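Subject: [giro-list] Re: Folding task, long sleeves

Folding task, notes for the February session
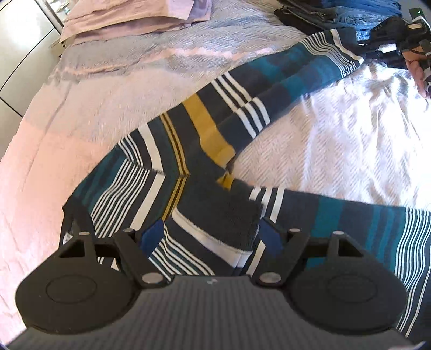
How many demonstrations does each garment need before we train on it?
Plan on 43 per garment, with the starting position changed every time. Short sleeves got by on fewer last term, but long sleeves end up in many more arrangements.

Bram Visser wrote:
> We have 154 recordings on the Stuver drive and I can't tell which
> ones are long sleeves. Also, do we fold the sleeves in first or
> fold the body in half first? The two groups are doing it
> differently and I think it shows in the results.

Sleeves first, then the body. The Goossens rules score a sleeve sticking out as a fault, and it is easier to tuck one in while the body is still flat. Please redo any recording that goes body first. Don't delete the old ones – move them to the folder called "other order" so we can compare later.

On the drive: I went through the file names last night and added LS or SS to the front of each. There were 9 I couldn't open. Bram, if those came from your laptop, can you copy them over again?

Striped knits are still the hardest thing we have. The model takes the edge of a wide stripe for the edge of the cloth and grabs too far in. I would like 5 more striped tops in the set before we enter Trirorent, so bring one if you have one. Adult sizes only.

Lab is open until 9 p.m. Charge both grippers before you leave.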